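Brulteck two-finger gripper, two weeks in

Quick one, back on shift in an hour. Got a pair of these for the shelf work, one per arm, to replace the Malura ones we'd been running for most of last year. Short version: good gripper, annoying cable, ok software. Four out of five from me.

Mounting was easy. Four screws, plug in, controller found it first try. The Malura always wanted a firmware dance before it would even home. Calibration took 18 minutes for the pair, most of that me hunting for the right hex key.

Fingers are slim. Main reason I bought them. Our test shelf is packed tight up top, bottles shoulder to shoulder, and the Malura fingers would knock the neighbor over every time you went in for one. With the Brulteck you can get in next to something small and close without clearing a landing zone first. Still have to come in straight. Come in at an angle and the knuckle bumps.
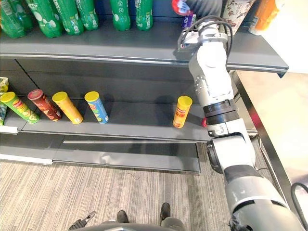

Right arm in on the top shelf, black gripper between the small stuff. Snack cans on the lower one.

Ran 104 picks off the top shelf with the stock rubber pads, 67 off the bottom. Top shelf was great, three drops, all of them my fault (bad approach height). Bottom shelf, less great. Upright cans fine. Leaning cans are a diffrent story, the pads touch on one edge only and the can rolls as you lift. Slowing the close speed way down helped. So did the softer pads, but those are sold separately, which, come on.

Force control is the best part. Lowest setting will hold a plastic bottle without squishing it. Malura had three force steps and you lived with it. This has a proper slider, and you can change it mid-move from the controller.

Now the cable. Too long for our arm and too stiff, so it ends up looping off the wrist whatever you do. Velcro held for a day or so. A reach up high is fine but fold the elbow in and the loop wants to catch on stuff. A 90 degree connector would fix it. Katene does one on theirs and I miss it.

Speaking of Katene, had a loaner in August. Stronger, nicer finish, but fat fingers and it weighs a ton out at the end of the arm. For boxes I'd take it. For shelves no.

Software: the Prodance plugin works, jog buttons are where you expect them, logging is decent. Graph freezes if you leave it open over lunch. Restart it, move on. Manual is thin and the torque table is on the wrong page (its under "Storage").

Paid a bit under 2000 for the two, pads not included. Shipping was slow.

Pros: slim fingers, force slider, quick to mount
Cons: cable!!, soft pads extra, leaning cans

Would buy again for shelf picking. Will update if the pads wear out, left one already has a shiny spot on it.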